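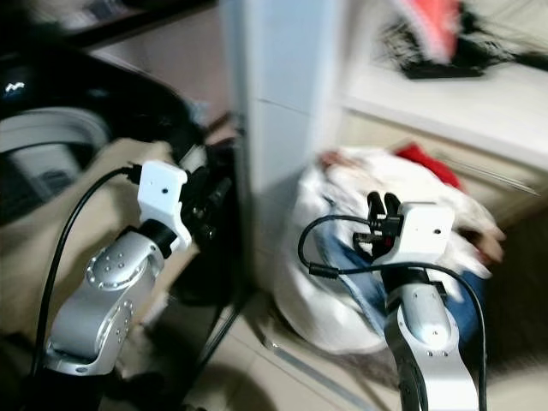
I have been rewriting our rules for running two-arm robots in ordinary homes. The old set was written for a lab with a taped-off floor and a bench that never moved. It was 17 rules long and people followed maybe half of them, mostly the ones they would have followed anyway. The new one fits on a sheet of paper. We tried it at the Fellden apartment in March, on laundry.

The first change is speed. The old rule gave one limit for the whole session. Now there are two, a travel speed and a work speed, and the arms have to be at work speed before either gripper comes within a forearm's length of anything we didn't bring with us. Washer lids, cabinet doors and tiled corners all count.

The second is cables. Wrist cables need enough slack for the full turn of the joint and no more. Before power goes on, one person moves each arm by hand to the ends of its range and watches the loop. If it can hook on a handle or the other arm, it gets tied again. At Sirnthorpe we skipped this on a short session and lost most of an afternoon to a pulled connector.

The third is keeping the arms apart. When both are working in one pile of clothes, one arm leads and the other holds still or backs off. The operator says out loud which one is leading. It feels silly for the first ten minutes – after that you stop hearing yourself.

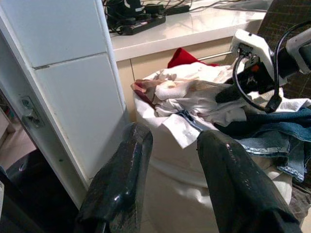 Does the stop button have to be in someone's hand the whole time?

It has to be within reach of a person who is doing nothing else. In hand is better, but a clip on the belt is fine. A button on a counter across the room doesn't count, and neither does one held by the person who is also typing notes.

Roksolana Ostapchuk went through the draft for us and cut a good deal of it. Her main complaint was that I had mixed rules with advice. "Check the grip pads" is advice. "Do not start with a torn grip pad" is a rule, and you can tell if it was broken. I went back and sorted every line that way, and the advice moved to a separate page that new operators read once.

She also wanted something on cloth. Soft items don't set off a force limit the way a hard object does, so an arm can drag a sleeve a long way before anything trips. Our rule now is that if a piece is still attached to something after a slow lift, the arm lets go and a person frees it. No second pull.
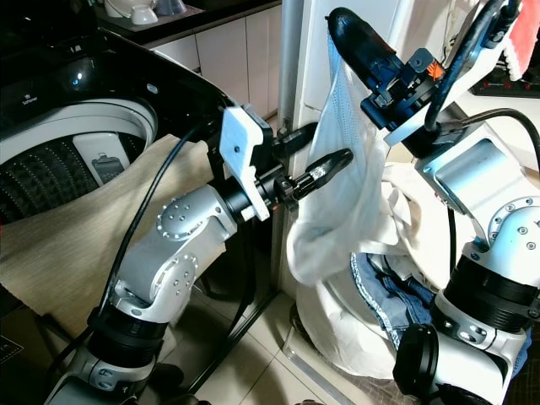 *Mesh bag and washer, Fellden apartment.*

The logging rule is the one I'm least sure of. Plenadau keeps a line for every stop, planned or not, and has more than 4,000 of them. We write down only the unplanned ones, with the time and what each arm was doing. Masilela asked to see ours and found them thin, which is fair. I'll try the longer form for a month and see if people keep filling it in.

The sheet still has a gap for pets. For now the rule is a closed door, and a session doesn't start until someone has checked that it's closed.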